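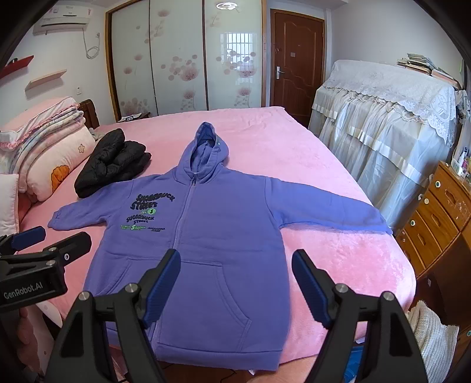
드로어게이트 조작학습팀 | 팀 소식

후드티 한 벌 개는 데 교사가 이렇게 많이 필요할 줄은 몰랐다

가정용 로봇에게 빨래 개기를 가르치는 드로어게이트 조작학습팀의 옷 개기 시범 수집이 3,967건을 넘겼다. 1월에 시작한 작업이다. 로봇은 아직 수건 한 장도 혼자 못 갠다. 대신 사람들의 개는 솜씨가 몰라보게 늘었다.

방식은 단순하다. 수집 담당자가 양손에 손잡이형 그리퍼를 하나씩 들고, 평소 손으로 하던 일을 집게 두 개로 한다. 그리퍼에 달린 카메라가 그 과정을 기록하고, 기록은 프로젝트 '후루라'의 학습 모델로 들어간다. 열 손가락으로는 눈 감고도 하던 일이 집게를 쥐는 순간 생전 처음 해 보는 일이 된다. 첫 주 기록에는 소매를 잡으려다 이불을 잡은 장면이 꽤 많다. 팀은 이것도 버리지 않고 '실패 후 복구' 항목으로 따로 모았다. 이 항목은 현재 팀에서 가장 빨리 자라는 자산이다.

수집 장소는 실험실이 아니라 일반 가정집이다. 지난해 팀은 흰 작업대 위에 티셔츠를 펼쳐 놓고 깔끔한 시범을 잔뜩 모았는데, 그렇게 배운 모델은 흰 작업대가 없으면 아무것도 하지 않았다. 올해는 열아홉 가구가 안방과 거실을 내주었다. 침대에는 푹신한 분홍색 담요가 깔려 있고 한쪽에는 이불이 쌓여 있다. 보라색 후드티는 그 한가운데에 두 팔을 활짝 벌리고 누웠다. 가슴에 적힌 'SUGARDUCK STREET'가 무슨 뜻인지는 모델이 몰라도 된다. 앞판이 어느 쪽인지만 알면 된다.

팀이 정한 난이도표에서 후드티는 여섯 등급 가운데 맨 위에 있다. 모자는 접을 때마다 다른 모양으로 주저앉고, 지퍼는 천과 다르게 꺾이며, 커다란 앞주머니는 집게가 들어가라고 만든 것처럼 벌어진다. 그 아래 등급은 패딩 점퍼다. 개어 놓으면 얌전하지만 누르던 집게를 떼는 순간 다시 부푼다. 양말은 의외로 낮은 등급을 받았는데, 난이도표를 만든 날 짝 맞추기를 과제에서 뺐기 때문이다.

개는 순서를 두고는 작은 논쟁이 있었다. 소매부터 접는 쪽과 반으로 먼저 접는 쪽이 팽팽하게 맞섰고, 회의는 두 번 열렸다. 결론은 둘 다 모으는 것이었다. 집집마다 개는 법이 다르니 모델도 여러 방식을 봐야 한다는 것이 공식 설명이다. 어느 쪽도 물러서지 않았다는 것은 비공식 설명이다.

라벨 작업은 협력사 헤젠지(Rezende)가 맡는다. 한 번의 시범을 '잡기', '옮기기', '놓기', '펴기' 구간으로 나누는 일인데, 최근 '망설이기' 구간을 추가해 달라는 요청이 들어왔다. 집게를 옷 위에 띄운 채 어디를 잡을지 고민하는 시간이 생각보다 길었던 모양이다. 팀은 요청을 받아들였다. 모델이 이 부분까지 충실히 배울지는 두고 볼 일이다.

다음 수집 과제는 이불 커버 씌우기로 정해졌다. 과제명은 '키바라리'이며, 사내 지원자 모집은 이미 시작됐다. 지금까지 지원자는 두 명이고, 그중 한 명은 과제 내용을 다시 확인해 달라는 메일을 보내왔다.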